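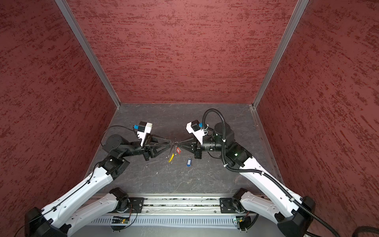
Building Services, Keys and Interiors Desk

Bradine open day, visit notes

Writing this up fast before it goes out of my head. Went over with Jitendra Rajput in July for the Bradine open day. We had two things to get out of it: key tags for the Clella building, and some idea of what to do with the Clella lobby walls. Train, bus, then a walk along a road with no sidewalk. Wear flat shoes if you go.

Sign-in was slow. Coffee ok. No lunch, only cookies, so eat first.

Key tags

Main reason for the trip. We have 236 keys on the books at Clella and the labels are a mess, half of them masking tape. So I wanted to see tags up close and not in a catalog.

Two kinds I kept going back to. The blue plastic key tag with a white insert, and the small red one with a white label area, on a thin metal ring. Blue for plant rooms and red for tenant doors is what I'd go for. Jitendra wants it the other way round, red for plant rooms becuase red means keep out. Fair point. Not settled.

Things I asked or scribbled down:

Inserts. Can we print them or is it all by hand? By hand for small orders, they said, printed sheets if we order enough. Need to find out what enough is.
Pen. Ballpoint smears, they told us to use a fine permanent marker. We have those.
Rings. I'd rather have a thin one, the thick ones wreck your nails. Jitendra thinks thin ones bend. Ask for samples of both.
Scissors. Small pair with a yellow handle by the tags, and I want the same for our key cupboard. Ours are enormous and always gone. A bright handle might help with the gone part.
Spares. Order extra inserts, we will misspell things. I know I will.

Price was better than Kaushik, who we use now, but delivery is 4 weeks. Kaushik does it in a few days. If we plan ahead that's fine, we never plan ahead though.

Walls and floor

More fun than I expected. Dark red walls with lots of streaky brighter bits through them, a rough plaster sort of look, and a gray stone-look floor with veins in it. I'm not normally a red person. With the silver aluminum at the corners it looked really smart, and the metal edging along the bottom of the wall gives you a clean line against the floor. We have nothing at the bottom of our lobby walls and you can see every mop mark.

Jitendra thought it was too dark for Clella. Our lobby gets no sun after lunch, so maybe one wall, behind the desk, and leave the rest pale. I'd go for that.

The floor pattern is the bit I'd steal straight away. Gray with veins hides a lot of wear I think, where our plain cream shows all of it. Small white specks do show up on it though, so somebody still has to sweep. Asked about slip rating, the person wasn't sure, took my email. Nothing yet.
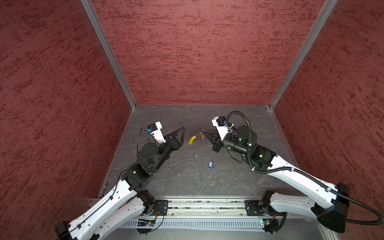
Afternoon talk

Bhupendra Pal on key control for shared buildings. Only 33 minutes and worth every one. He talks fast so my notes are patchy.

Never put the address on a tag. We do this!! On the loading dock set. Fixing it this week.
Use a code on the tag and keep the list somewhere else, locked.
One tag per ring. Not three tags from three different years.
Sign out and sign in on the same line of the book so gaps jump out.
Check the whole cupboard every 6 months. We last did it, um, before I started.

Someone asked about electronic cabinets and he said fine if you have the money, but get the labels right first. There was a leaflet for the Unulora cabinet on the chairs, I've put one in the tray if anyone wants it.

To do

Samples from Bradine, both tag colors, thin and thick rings. Me.
Chase slip rating for the floor. Me.
Measure the wall behind the lobby desk. Jitendra.
Retag the loading dock keys. Whoever is in first, please.
Small scissors, yellow handle. Put it on the stationery order.

Receipts for the train are in the blue folder. Bus was cash, no receipt, sorry.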